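Straws, chess, and the box I keep moving

Quick one, I have the 717 to catch and I'm not dressed for it yet.

So the box. If you've read this blog for any length of time you know the box. It came with me from Skallstead, it sat under the stairs at the Larklow place, and now it's in Estholm with me, and until this morning it had never been properly emptied. Only ever opened, looked into, closed. Sometimes something got added. That's how you end up with a chess set and a microphone and drinking straws all living together.

I'd read one of those decluttering books (library copy, due back, also in the box for a while, long story) and it says tip everything out at once. I did not tip. Tipping is how you lose a pawn down the heating vent. I took things out a few at a time and put them on the gray marble, where everything shows up. Coffee first. Then the easy stuff, meaning trash. Dead batteries, takeout menus from a town I don't live in, a bag of other bags, 13 keys that fit nothing. The keys are in a jar now. I know. I'll deal with the jar.

After that it was down to the things I had to think about. 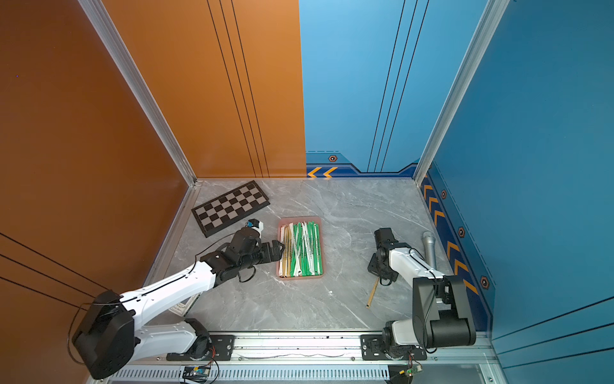

Chessboard, straws in the pink tray, the mic, one pencil.

The pencil was easy, it goes in the mug by the phone charger with the other pencils. I don't know why I deliberated. I even tried it on the back of an envelope first, as if I'd throw away a pencil.

The microphone is harder. It's from the three months when I was going to record this blog as well as write it, so people could listen on the way to work. I got as far as one episode, nineteen minutes, and most of that was me starting over. I don't need it. I also don't want to be the person who gave away the microphone, if that makes sense? It's a decent one, silver, mesh head, and it doesn't eat. I've put it on the shelf with the cookbooks for now. If it's still there in February it goes to the thrift store on Crabtree Street, and you can all hold me to that.

OK the straws.

I bought these for a summer thing in Skallstead, a lemonade and iced tea table, and ordered way too many and then hardly anyone wanted one. They're all individually wrapped which at the time I thought was great, hygenic, you can leave them out on a table and not worry. What I didn't think about was storing them. A loose straw you can stand in a glass. A wrapped straw is longer than it has any right to be because of the flat sealed bit at the end, so it doesn't fit the cutlery drawer the short way, and the long way it rides up over the divider and jams the drawer. I had them in a zip bag, then a pasta jar (lid wouldn't close), then a rubber band. The rubber band perished and stuck to everything.

The pink tray is the answer, I think. It used to have hair stuff in it. It's rectangular, see-through, and they lie down in it lengthwise and stay put. I went through them before they went in for good, checking for torn wrappers and bits of old rubber band.

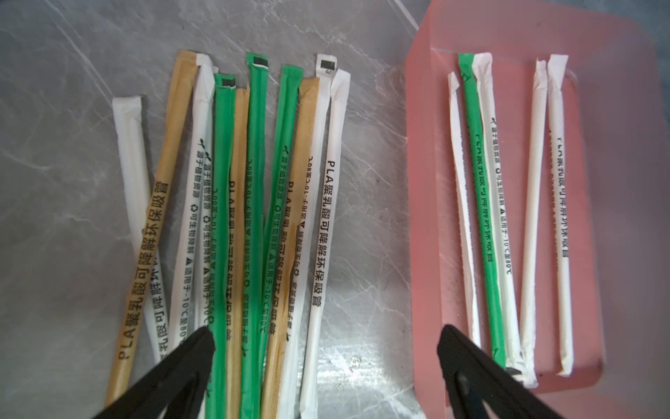
Sixteen straws, eleven on the counter and five in the tray.

I never really read the wrappers before. Some white, some green, some that brown kraft color, and the brown ones have PLA down the side in big letters along with the Chinese, and there's some small print on the white ones about being biodegradable and made from plants. Also a temperature range, -10 to 80 C. I had to look up what 80 is in normal and it's 176. So they'd do for tea, on paper, though I've never met anyone who drinks hot tea through a straw on purpose. My dentist would probably like it.

What I can't work out is whether they go off. They're plant based, so do they get brittle after a while? I've had these through two moves and a hot attic. I unwrapped one that wasn't part of this lot, it had been rolling around in the bottom of the box with a crushed end, and bent it, and it cracked. But it was already crushed so as a test that's worthless. If anyone knows, tell me. I don't want to hand a guest a straw that splinters.

And before you write in – yes, I know about reusable ones. I have two metal ones and the little brush. I hate the little brush.

Where the tray lives: second shelf, left, in front of the baking stuff. I wanted it in the drawer, but the tray is taller than the drawer is deep by the width of a finger. Measured it after, not before, naturally. So shelf. It's fine. I can see them, which means I might use them, and that was suposed to be the point of all this.

Then a break for toast and then the chess set, which I'd left for last because I knew I would get stuck on it.

It's one of the folding ones, black plastic, the board is the lid of its own box more or less. The pieces go inside, and whenever you pick it up it rattles, and if the catch isn't done up properly it empties itself on your feet. It's been to every place I've lived since college. I learned the whole Larklow winter on it, the one where the boiler went and we sat in the kitchen with the oven door open playing game after game in hats. I lost nearly all of them. I still can't do anything with knights.

It needed a clean more than anything. The rim collects crumbs. You run a dry paintbrush along the inside edge first and get the worst out, then a damp cloth, not wet, and go easy over the little numbers up the side because they're only printed on and mine are already pale. Cotton swab for the corners. I tried a dab of toothpaste on one scratch because somebody on a forum swore by it. All it did was make the board smell like mint. The scratches are staying.
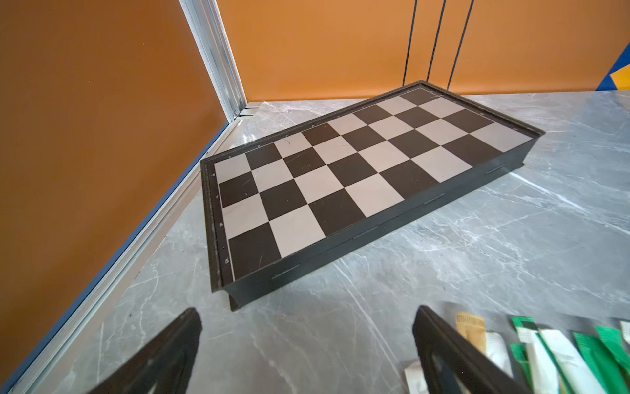
Comment, unsigned: Leave the scratches alone, please. Mine is the same sort of folding set and I went at it with a melamine sponge and took the shine off the dark squares in patches, and now it looks far worse than it did scuffed. A bit of felt glued inside is worth doing though, it stops the rattle and the pieces don't knock each other about. Are yours all there?

Good tip on the felt, I have some green from the chair feet, going to try that at the weekend. And nearly! I laid the pieces out on a dish towel and I'm down one black pawn, same as I was in Skallstead, where a wine cork filled in. The cork has gone too now. I thought I'd have a spare somewhere in the box but no. If you have an odd black pawn from a broken set, the small plastic kind, I will pay the postage.

I did consider getting rid of the whole thing and buying a nice one, wood, with a proper bag. I looked at a few online and closed the tab. A flat board that needs its own bag is two things to store. This one folds up and stands on its side next to the atlas and I can get at it without moving anything. So it stays, on the low shelf in the front room, catch facing the wall so it can't pop open if I knock it.

So that's the box done. Nearly. There's a layer of paper at the bottom, instruction booklets mostly, for a toaster I had two toasters ago and so on, plus some birthday cards. I'm not doing cards before a bus. The cardboard itself has split down one corner and I was going to recycle it, but I need something to put the booklets in until I've gone through them. Yes I can hear it.

Next post will be the bathroom cabinet, or possibly the jar of keys. Right, shoes.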